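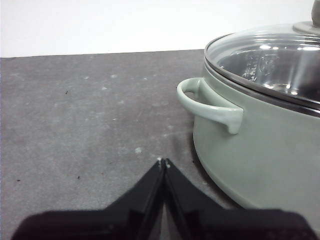
The Green Pot, and Other Things We Plugged In This Summer

Gallery by Wanda Zamora. Pot supplied by Lyle Marchetti, who would like it back.

In August the kitchen in our building went dark for new wiring, and the six of us on the second floor went on eating anyway. The stove was out. The microwave was out too, and had been for a while, for reasons unrelated to wiring and closely related to a foil-wrapped burrito. What we had was one good outlet, a gray table, and the electric pot Lyle bought when he moved to Kanville and swore he'd cook for himself every night.

The pot is sage green. Lyle says sage. Inger Thoroddsen says hospital. I've gone back and forth, and I think it depends on what you had for lunch. It has a glass lid with a steel edge, steel on the inside, and loop handles fat enough to grab in an oven mitt, a detail I came to care about more than I expected to. I've owned pots with handles clearly designed by someone who never picked up a full one.

I also like a glass lid. Emmett Tran is a lifter. He lifts the lid to see if it's boiling, and then it isn't, so he lifts it again to see why. With glass he can stand there and stare like everybody else, and dinner happens before nine.

What we cooked, more or less in order:

Noodles. Then noodles with an egg. Then a long stretch of noodles where the egg was discussed but not bought.

Rice, which came out fine on the second try. The first try we called porridge and served with brown sugar, and Thaddeus Yazzie had two bowls and asked for it again the next week. We couldn't reproduce it.

Inger's fish soup, made with the window open and the hallway door shut. Good soup. The hallway disagreed.

Chili for 12, because Emmett doubled a recipe that was already doubled. It did not fit. Part of it was cooked, eaten, and replaced with the next part, and the last people served got theirs at a quarter to eleven at night.
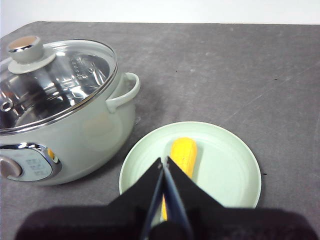

The pale green plate came from Inger's cupboard, and she maintains she didn't buy it to match. It has a raised rim and faint rings in the middle, and it was in use all month, mostly for toast. Put it next to the pot and you'd think one of us had a decorating plan. We own a total of four plates on this floor and the other three don't match anything, including each other.

Corn was the big argument of the summer. Thaddeus is a whole-cob man and believes cutting one in half is an insult to the farmer. Lyle points out, correctly, that it's his pot. We tried standing the cobs on end, which works until you want the lid on. We tried laying them flat and got two in, with a third riding on top and steaming at its own pace. In the end we snapped them in half over the edge of the sink, and Thaddeus ate his on the stairs.

A few words on the controls. There's a panel on the front with a chrome border and rows of small printed icons, and a gray dial off to the side. I am 54 and I have reading glasses for this exact purpose and I never once left them in the kitchen. Emmett learned two settings and taught the rest of us those two. Anything else the pot can do is between it and whoever wrote the manual, which Lyle is certain he kept. The little orange light I understood right away. Orange light, leave it alone.

The pot cleans up easily if you get to it the same night. If you get to it in the morning, it cleans up with a soak, a wooden spoon, and some remarks. The lid is more trouble than the pot, as lids are, with a knob and a steam vent to work around.

The kitchen is back now. The stove works on all burners, the counters are the same counters, and the microwave has been replaced with a slightly smaller one that's 700 watts and has a sign taped to it about foil. I made the sign.

Lyle has asked twice for his pot. It's on the gray table. He knows where that is.

More galleries: The Year of the Folding Chairs / Inger's Balcony Tomatoes / Stairwell Before and After Paint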